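Tags: Software > Motion Planning > Simulation Add-ons

Riltbridge Planner 15

Riltbridge is a motion planner for people who have watched an arm take the scenic route to a bowl and would like it to stop. You give it a robot model, a world and a goal. It gives you back a path, or a plain-English complaint about why there isn't one. The complaints are written by Tainá Cavalcanti, who has heard most of yours already.

The planner ships with Trindholm, our library of 2,893 simulated rooms. Most are kitchens, and none has been tidied for your convenience. Clutter is placed by a script with no manners, so a grasp that looks fine on a bare counter gets a proper argument: a toaster behind the fruit, a pot in the way, a knife where you would rather not have one. The Franka arm is set up out of the box, gripper included.

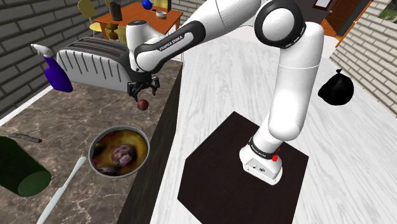

What you get

Grasp and release checks. The planner tests the fingers, the object and everything near them as one problem. If the plum fits but the knuckles don't, it says so before you press run.

Replay. Every plan is saved with its random seed, so "it only fails on my machine" can be settled in an afternoon.

Swanson bridge. Reads camera poses and object labels from Swanson 2 and later. Swanson 1 users have our sympathy and a conversion script.

Limits

Liquids are treated as solid. Soup will not slosh, and your plan will look braver than it is. Soft items such as bags are handled as lumps. Rafail Christodoulou is working on both and would prefer not to be asked for a date.

Licensing

One seat covers one person and up to 2,000 stored plans. Older plans are archived, and you can pull them back whenever nostalgia strikes. Teaching labs pay half. Updated 30 October 2020.

Contact Irneck Sales | © 2020 Irneck | Back to top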